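**Ticket: cover loss on wall panels, Clalwood yard**
Status: open
Product: Plovunar clip-on wheel spacer, 50 mm cover
Reported against: Cekham precast line, bed 2

Opened February 6, 2022

Fourteen-foot wall panels, cast flat, coming off the bed with cover under spec on the face side. Cover meter reads as low as 26 mm where the drawing calls for 50. Supplier's first reply says "operator fitting error." I don't buy it yet. The same crew cast the same panels through October with the old spacers and passed every check.

**Checked so far**

- Mesh sheets match the drawing. Bar size is right.
- Spacer bags are labeled 50 mm. Pulled a handful and put calipers on them. They are 50 mm.
- Bed is flat. Straightedge shows nothing worth writing down.
- Poker vibrator is the same one as last year.

So the parts are right and the bed is right, and we still lose half the cover. The supplier's data sheet says the clip "grips securely on all common bar sizes." I would like to see what they tested it on. Our bars have a fair bit of mill scale and the clip slides along them with one finger.
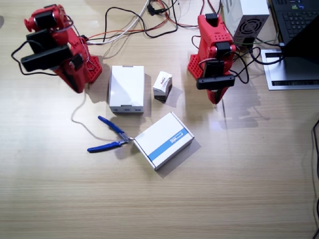

**Is the wheel type even the right spacer for a panel cast flat?**

It will work under light mesh, but it is made for vertical steel in walls and columns, where it can roll against the form. Flat on a bed, the load sits on one narrow rim and the wheel can lean over if the clip is loose. A chair or a bar spacer with a wide foot is the usual choice.

The supplier was asked this before we ordered and said the wheel was fine for both. I have that in an email.

**Test 1: closer spacing**

Supplier suggested dropping from 1 m centers to 600 mm. Did that on one panel. Lowest reading went from 26 to 31. Better, still a reject. It also uses a lot more spacers per panel, and I notice who sells the spacers.

**Test 2: tie wire**

Tied every spacer to the bar after clipping. Lowest reading 44. That tells me the clip is letting go or turning during the pour. It does not tell me which. Tying takes too long to be a fix, and a clip that needs wire is not doing what the bag says.

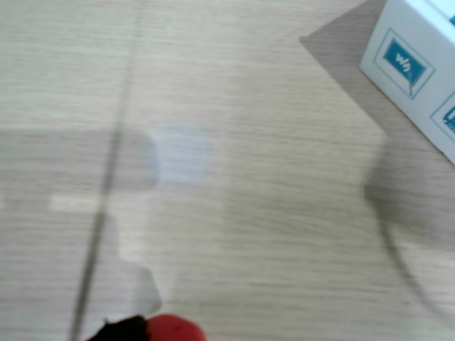
Also worth noting that the low readings bunch up along the side where the crew steps onto the mesh to place the lifting inserts. Supplier will say foot traffic. Fine, but the old spacers took the same boots. I asked for the load rating per spacer and got a number, 115 kg, with no word on whether that is upright or leaning. Asked again. No answer yet.

**Test 3: Tóth bar spacers**

Borrowed a bundle of Tóth fiber concrete bars, 50 mm, from the column shop. Cast one panel, same mix, same crew, no tying, normal foot traffic. Readings from 48 to 55. The 55 was next to a lap where the mesh bows up, so I'm not worried about it. One panel proves little and I want two more before anybody quotes me.

**Where this stands**

- Rejected panels stay in the back row. Do not patch or ship.
- No more Plovunar wheels on flat beds until this is closed. Still OK in the column forms, where cover checks have been good.
- Supplier to send the clip test report with bar sizes and surface condition stated. "Tested to standard" with no standard named will be sent back.
- Two more panels on bar spacers, readings to be added below.

Ticket stays open until the report arrives.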